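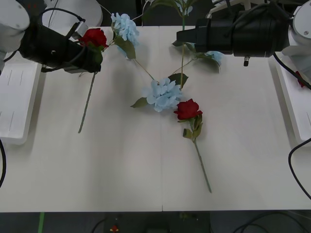

Warkthorpe shared workshop – build notes, two-arm bench
December, entry 14

Bench state at start of session: both arms mounted on their side platforms, grippers fitted, two-panel white top bolted down and left clear at the near half. Stock for the session is artificial stems, red roses and light-blue hydrangeas, dropped on the far half without sorting. The task is the same as last month: pick a single stem out of a loose pile, carry it clear, set it down on the open part of the top with the bloom facing away from the operator.

Left arm has been the working arm for roses. Grip is taken at the bloom end, with the stem hanging below the gripper. I had argued for gripping mid-stem and have now dropped that. A mid-stem grip lets the bloom swing round on its own weight and the final angle is anybody's guess. Gripping at the bloom gives a stem that hangs more or less the same way each time, though it still drifts to one side if the wire core has been bent. Straighten the wire by hand before each batch. I forgot this twice today.

Right arm is behind. It closes on hydrangea stems well enough but brings leaves with it. The leaves on these are broad and pointed and they sit close to the bloom, so there is hardly any bare stem to aim for. Trimming the leaves would solve it and would also make the exercise pointless, so they stay on.

Runs

Run A, left arm only, roses. 60 attempts. 56 ended with the stem on the open area and released cleanly. Of the remainder, two were dropped on lift, one dragged a hydrangea along by the leaf, one stopped on the current limit for no reason I could find in the log.

Run B, right arm only, hydrangeas. Stopped early. Jaw was closing short and every pick was marginal. Homed the jaw again, no change. Found slack in the coupling on the Hositis drive, took it up, and the closing position came back. Did not restart the run as the offset file now needs doing again.

Run C, both arms, mixed pile. Short trial at reduced speed to check the keep-out zone either side of the panel seam. The arms stayed out of each other's way. The zone is wider than it needs to be and costs reach on the right, where stems near the middle of the pile cannot be approached from the good side. Will narrow it once the right arm is trustworthy.

Settings as left

Left gripper current limit: unchanged from entry 13.
Left approach height: up 5 mm, to clear crossed stems.
Right gripper: offsets void, do not use.
Settle delay before release: 1000 ms. Shorter values let the stem go while it is still swinging and it lands askew. Longer values make no difference that I can measure with a ruler.
Speed: reduced on both arms until the right is recalibrated.

Seam

The seam between the two panels is still a nuisance. It is thin and the top feels flat across it, but the vision routine reads it as a stem whenever the pile is sparse. Tried masking it. With the mask on, a rose lying close alongside the seam loses part of its stem in the result and the planner proposes a grip on half a flower. Mask is off again. The better answer is probably a single sheet over both panels, matt, fixed at the edges. Soslow sell matt white sheet by the metre; the offcut rack has nothing long enough.

Cables

Slack on both sides is adequate at full reach. Gripper cable on the left forms a loop over the top of the gripper body and has not snagged so far. I would still like a proper clip there – the present arrangement relies on the stiffness of the cable. Right-hand cable wants shortening where it trails back to the edge of the table. Floor cables on the right are a tangle and should be tied up before anyone walks round that side with the trolley.

Controller

Gumede board firmware left at the old version. The newer one changes the timeout behaviour and I do not want two unknowns at once. Logs for runs A and C are on the bench machine under this entry number. Run B log is kept as well, marked bad.

To do

– Redo right gripper offsets, then repeat run B in full.
– Order matt sheet.
– Clip for left gripper cable, printed if the printer is free.
– Check the other coupling for slack while the covers are off.
– Ask whether the pile can stay out overnight or has to go back in the crate.

Finished 9.40 p.m. Arms parked, supply off at the wall.

Filed under: Workshop log, Robot arms, Grippers

Recent entries
Entry 13: Current limits and crushed petals
Entry 12: Squaring up the side platforms
Entry 11: Gumede board, first power-up
Entry 10: Two panels or one
Bandsaw blade change, notes for all users

This site uses cookies to remember your login and display settings. Accept | Manage preferences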